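Journal > House > Kitchen

Choosing a stone top for the coffee corner

Last updated 18 January 2023

We've been in the house since November and the coffee gear has been living on a folding table beside the fridge. The grinder walks across it when it runs. I decided to build a proper bench in the gap under the window, 1,455 mm long, with a cupboard underneath for the beans and filters and a stone top.

The cupboard was easy. I used a flat-pack carcass left over from the laundry and cut it down on a Saturday's worth of borrowed tools from Malcolm Rowbotham next door. The top has taken a lot longer.

I started out wanting plain white. Clyde Kapoor did his kitchen in plain white five years ago and told me he wipes it every time he walks past. Coffee is worse than most things for this. You get grounds, drips off the portafilter and a ring under every cup. After looking at his for a while I went off the idea.

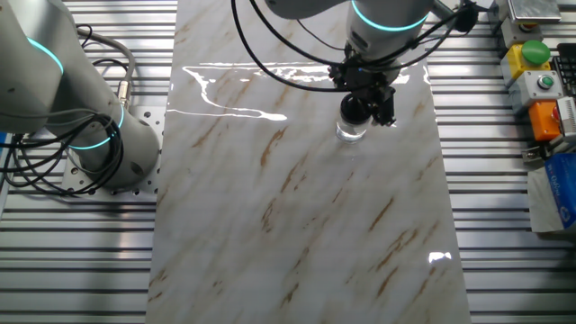

Marble patterns come in two broad sorts at the yards I visited, the grey ones and the ones with some brown in them. I've come round to the second sort. A pale white ground with faint grey veining and a lot of diagonal streaks in tan, brown and rust is close to what I want, and a small clear glass looks good over it. The drawback is the polish. A glossy top throws the overhead light straight back at you in a bright patch, and our kitchen has a row of downlights exactly where the bench will go.

Zornley had a honed finish in a similar colour, which takes the shine off. The colour goes a bit flat with it, and the rusty parts look more like beige. Van der Merwe only do polished in the thinner slabs but will cut to size and ease the edges at no extra charge. Their quote was $1,174 including delivery, and I would have to lift it in with Malcolm.

I asked both places about real marble versus a printed or engineered surface. Real marble etches if you leave lemon juice or vinegar on it, and the sealer needs redoing. We don't cut lemons at the coffee bench, but visitors put things down wherever they like. I'm leaning towards engineered.

At the moment I have two offcuts on the folding table, one polished and one honed, and I've been making coffee on both. The polished one wipes clean faster. The honed one shows fingerprints near the edge. I'll give it another week, then ring Van der Merwe and ask if they can hold the price.

5 comments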